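Iswood Hall

Iswood Hall is an event venue and former seed warehouse in the river town of Skirkitis, best known for its wedding parties, its winter supper dances and a long, low banquet room that local people still call the Seed Floor. It is run by the Brudora company, which also looks after the smaller Yau Rooms across the street.

History

The building went up as a storehouse for grain and garden seed, and for many years it was a plain working place, with wide doors on the river side and a hoist that can still be seen under the roof. When the seed trade moved closer to the railroad, the warehouse stood mostly shut, apart from a spell as a roller rink that older residents remember very fondly indeed.

Chih-ming Hsiao, a caterer by training, took on the lease and opened the ground floor for dinners and family gatherings. The first January supper dance seated 60 guests and was such a happy, crowded sort of evening that it became a yearly custom. Solène Guillot joined later as events manager and brought in the chamber concerts, which are given with the side doors open in warm weather. The hall reopened after a long refit on 15 August 2021.

Rooms and layout

There are 4 rooms for hire. The Seed Floor is the largest and seats 100 at round tables, or a good many more standing, with a sprung dance floor at the river end. Next to it is the Hoist Bar, a snug place with brick walls and deep window seats, often taken for rehearsal dinners. Upstairs are the Loft, used for ceremonies and talks, and the small Planning Room, where couples and clients sit down with the staff to go over menus, seating and music.

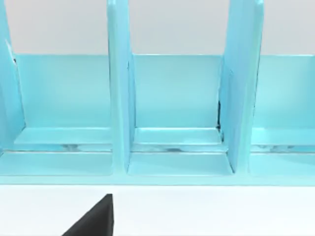
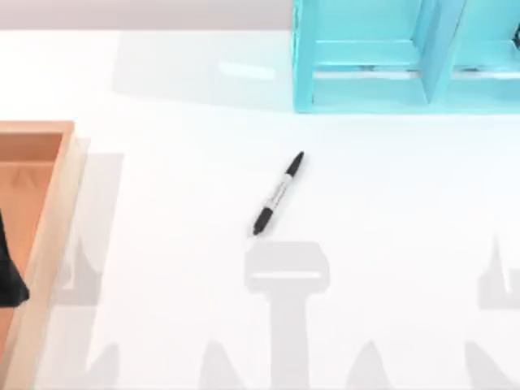
Desk organizer in aqua blue.

Events and hire

Weddings fill much of the summer calendar, and the rest of the year is a friendly mixture of retirement parties, school reunions, craft fairs and company dinners. Hirers may bring their own band or choose from the house list, and music ends at 11 in the evening out of kindness to the neighbors. Food is cooked on the premises, though outside bakers are welcome to supply the cake.

Access

The main entrance is on the street side and is level with the sidewalk. An elevator serves the upper floor, and parking is shared with the Yau Rooms.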